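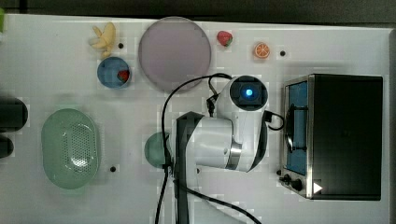
Bread, Pickles and a Very Small Shop

I got to Skulska just before eight in the morning, which I thought was early. Sajib Paul had been up since 3. "You missed the rye," he told me, and then he gave me the end of a loaf he'd kept back (still my favorite thing I ate all July).

Sajib runs the bakery with Omprakash Jaiswal, who makes the pickles. They met washing dishes at a hotel, and neither of them liked the food there. "We used to eat our lunch in the parking lot," Omprakash said. "He'd bring bread, I'd bring my aunt's lime pickle. That was the whole business plan!"

The shop has been open for two years now. The first winter was rough — they sold more than 13 kinds of bread and threw a lot of it out. Now it's eight, and Sajib says he'd happily drop the olive one if his regulars would let him.
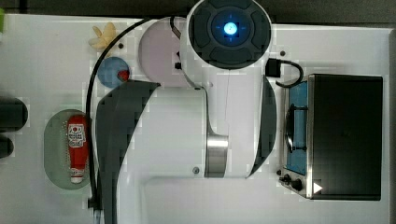 What sells and what doesn't

I asked about the mango pickle, because I'd heard people drive over from Lolska for it. Omprakash laughed. "They come for the mango, they leave with carrot. I run out of mango by ten."

Sajib is fussier about his flour than anything else. He tried three mills before he settled on Iden. "The dough felt right in my hands," he said. "I can't explain it any better than that, and my wife has asked me to stop trying."

They'd like a second oven next. Omprakash would like a day off first.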